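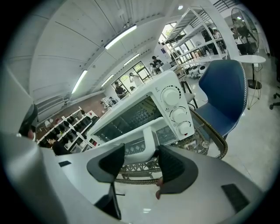

3. Equipment plan

The Okia project needs paired recordings of kitchen tasks made with hand-held grippers. Opening and loading a toaster oven was chosen as the first task. The department granted one budget line for the term, to be split between grippers, spare parts and props.

Two suppliers were compared. Garnevden sells a complete set with a lead time of 14 days. Duvico ships parts only – assembly would fall to us.
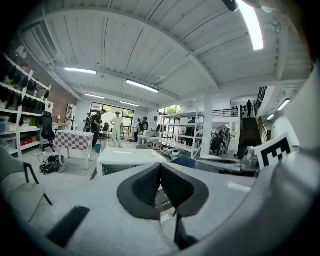 Figure 2. Gripper finger pads and fiducial marker at the work area.

Finger pads are treated as consumables. One pair costs 82 dollars from Garnevden and 50 dollars from Duvico, so spares will be ordered from Duvico. Marker cubes are printed in house and are not budgeted.
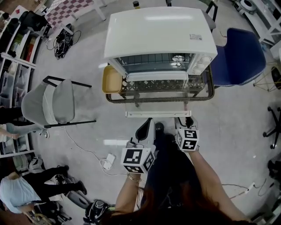

Both hands are needed for the task, and the order must therefore cover a left and a right unit. A single unit would limit us to the door and knobs.

3.1 Open items

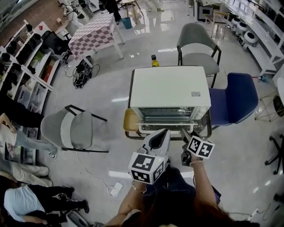

The Fedoruk mounting kit, at 127 dollars, is postponed until November. Power strips and cable covers still have to be priced.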